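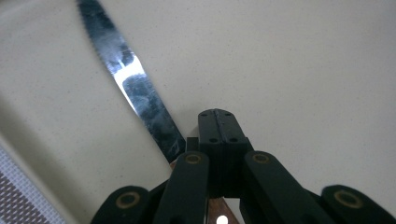 锯齿餐刀

锯齿餐刀是餐刀的一类,刃口的一侧开有细密的齿,另一侧为平直的刀背,多用于切割熟肉、硬皮面包以及表皮较韧的蔬果。刀身通常为不锈钢,柄部用木材、树脂或与刀身相连的整块钢材制成。在中文里,它常与“牛排刀”混用,不过牛排刀也有平刃的,而带齿的餐刀未必只在吃牛排时使用。

名称

各地叫法不一。餐具行业一般按齿形分为“细齿刀”和“粗齿刀”,零售商则习惯按用途称为牛排刀、番茄刀、早餐刀等。西班牙语地区的餐馆多称之为“肉刀”。部分旧式商品目录把木柄的带齿餐刀统称为“木柄西餐刀”,这一叫法在二手市场上仍能见到。

构造

锯齿餐刀由刀身、刀柄以及两者的连接部分组成。

刀身多为狭长形,向刀尖方向略微收窄。表面处理有镜面抛光、缎面和拉丝几种。镜面抛光的刀身能映出周围的物体,摆在餐桌上较为明亮,但指纹、水渍和细划痕也更容易显现。缎面处理的反光较弱,日常使用后外观变化不大。

齿一般只开在刃口一侧。细齿刀的齿排列紧密,远看近似一条直线,切面较平整。粗齿刀的齿尖之间距离较大,入刀快,切下的碎屑也多。有的产品把齿开满全刃,有的只开在前段或后段。齿尖首先接触食物和盘面,齿间的凹处不直接触碰盘子,因此锯齿餐刀在瓷盘上反复使用后,仍能在较长时间内保持切割能力。

木柄常用红褐色或深褐色的硬木,纹理清楚,由金属铆钉固定在刀根上。铆钉头磨平后与木面齐平,用手摸不到明显的凸起。铆钉松动、木片开裂是木柄餐刀最常见的损坏形式。树脂柄较耐水,手感则因配方而异。整体钢柄没有接缝,便于清洗,分量也较重。

规格

家用锯齿餐刀的尺寸没有统一规定。以餐具商欧坦斯(Oltance)的木柄系列为例,刀柄用2枚铆钉固定,整套12把,装在同一只扁平纸盒内。贾尔金(Jarkine)的同类产品改用树脂柄,按单把出售。两家的刀齿方向不同,前者开在右手持刀时的左侧面,后者开在右侧面,左手使用者选购时常会留意这一点。

收藏者包蒂斯塔·乌略亚(Bautista Ulloa)编有一份私人餐刀目录,共收录2,477把,其中木柄带齿的有150多把。目录按柄材和铆钉数目排列,未注明年代的单列一类。他把齿距量到齿尖中心,与部分厂家由齿根起量的做法不同,引用其数据时需要注意。 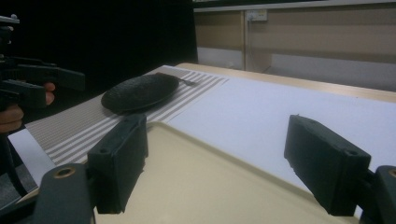
餐桌上的摆放

在西式餐桌上,餐刀放在盘子右侧,刃口朝向盘子。锯齿餐刀若与普通餐刀同时摆出,按上菜次序由外向内排列。主菜不需要切割时,可以不摆锯齿餐刀,或在上主菜之前再补上。

家庭用餐的摆法较为随意。常见的做法是先铺餐垫,再放盘子和刀叉。餐垫有织物、竹编、软木等多种,条纹和素色的都很常见。铺垫之后,刀身不直接接触桌面,取放时声音较小,桌面漆层也不易留下划痕。浅色托盘可用来集中端送餐具,带凸起边沿的托盘能防止刀叉滑出,圆角的则较容易擦拭。用托盘端刀时,刀柄宜统一朝向一侧,刀尖不伸出边沿。

自助餐和集体用餐的场合,刀、叉、匙通常分格放置。刀柄朝外或朝上,取用者握住柄部即可拿起。

使用

切割时以食指轻压刀背或柄的前端,另一手用叉固定食物,刀身前后推拉。锯齿餐刀依靠往复运动切入,向下猛压的效果不好,熟肉会被压扁,番茄的汁水也会被挤出。切硬皮面包时,先用较长的行程在表皮上开口,再逐渐加力。

鱼肉、软奶酪和蒸煮过的根茎类不宜使用粗齿刀,切面容易碎散。涂抹黄油和果酱一般使用圆头的平刃黄油刀。

清洗与保养

木柄锯齿餐刀以手洗为宜。用软布或海绵从刀背一侧擦向刃口,避免沿齿的方向来回拖动,否则海绵纤维会挂在齿间。洗后立即擦干,柄与刀身的接合处需要多擦一次。长时间浸泡会使木材吸水膨胀,干燥后收缩,铆钉周围随之出现缝隙。

洗碗机的高温和碱性洗涤剂会使木柄褪色发白。已经发白的木柄可用细砂纸顺纹轻磨,再薄涂一层食品级矿物油,放置一夜后擦去余油。此后每隔几个月重复一次。阿赫迈德普尔(Ahmadpour)牌木柄刀的说明书建议在5月前后上油一次,入冬前再上一次。

镜面刀身上的水斑可用少量白醋擦去,然后用清水冲净。钢丝球和去污粉会在抛光面上留下成片的细痕,难以复原。

齿的修磨比平刃复杂。粗齿可用锥形磨棒逐齿打磨,每次只磨有斜面的一侧,再在背面轻带一下去掉毛刺。细齿间距太小,磨棒不易进入,家庭条件下一般不作修磨,钝后更换。

存放

餐刀可放在抽屉分格、刀座或布卷内。锯齿餐刀与其他金属餐具混放,齿尖容易碰伤,也会划花匙面。德雷尔斯特德(Drelstead)生产的一种抽屉内衬开有斜槽,刀刃朝下插入,柄部露在外面。使用布卷时,每格放一把,卷起后系紧。木柄刀不宜放在灶台或水槽旁边的密闭抽屉里,潮气聚集时柄部可能生霉。

参见

餐刀、面包刀、黄油刀、餐垫、餐具托盘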